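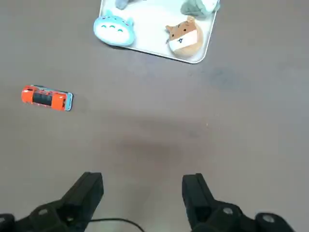
Soft toys on and beside a white tray

Passenger Services Agent, Damley Airport
Employer: Stetora Ground Handling
Closing date: 2022-08-31

Stetora handles check-in, boarding and arrivals for the airlines flying from Damley. We are taking on passenger services staff for the winter timetable, with training starting in September.

The work
You will check in passengers and bags, staff the gates, help people who have missed connections and deal with delayed baggage claims. Agents also take turns on the lost property desk in the arrivals hall. Items are logged on the day they are handed in and kept for 90 days.

Most of our flights leave early in the morning or late in the evening, so shifts are split between the two. Rosters come out 2 weeks ahead. Swaps are allowed if the duty manager agrees in writing.

What we ask for
Clear spoken English. A second language is useful but not required.
Experience of dealing with the public, in any trade.
A five-year checkable history for the airport pass.
Your own way of getting to the terminal before the first bus. Route 459 does not run early enough for the morning shift.

What we offer
Paid training, uniform, free staff parking and a payment of £300 when you finish your probation. Part-time and full-time contracts are available. Please say which you want.

How to apply
Send a CV and a short covering letter to the Stetora office, Adjei House, Damley Airport, or hand them in at the information desk in departures. Interviews will be held at the terminal. Applicants who are not shortlisted will be told by letter.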